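piletti

A pair of handheld grippers, the scripts that read them, and a modest pile of recordings. Built at home and finished on evenings and the odd rainy weekend in May. Last revised 30th August.

What you get

2733 recordings of cloth handling: folding, straightening, dragging from one place to another. The first 300 were made with older firmware and live in their own folder, called james, after the desktop machine that recorded them and has since retired. Use them if you like drift.

raw/ has one folder per recording
james/ has the early ones
tools/ has the reader, the trimmer and a plotting script that only I find useful
print/ has the housing files

How it works

You hold one gripper in each hand and do the chore. The trigger closes the fingers. The finger opening gets logged alongside the head camera video, and the tools line the two up afterward. A bed is a fine workbench for this. It is large, soft and forgiving when you drop things on it, and mine comes with an endless supply of things that need straightening.

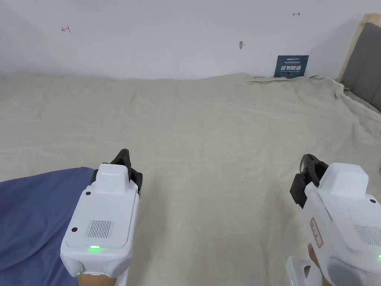 Clock sync was the part that ate my spring. Left and right each keep their own time and they do not care for each other. tools/align fixes the offset in most recordings. Where it gave up, it writes a file called SORRY in the folder, and you should believe it.

Finger opening is stored as a whole number from 0 to 1000. It is not millimeters. I meant to convert it.

Known problems

The trimmer eats all your memory above 2000 frames. Split the recording first.
The left trigger reads slightly closed at rest. So does the spare.
Loose threads get into the finger linkage. Tweezers help, swearing less so.

Credits

Donal Tierney rewrote the reader after seeing mine. The shared workshop at Madport let me run their printer overnight, twice. The file format is borrowed from Saltico, an older project of mine that did nothing else right.

Bug reports are welcome. Please attach the log.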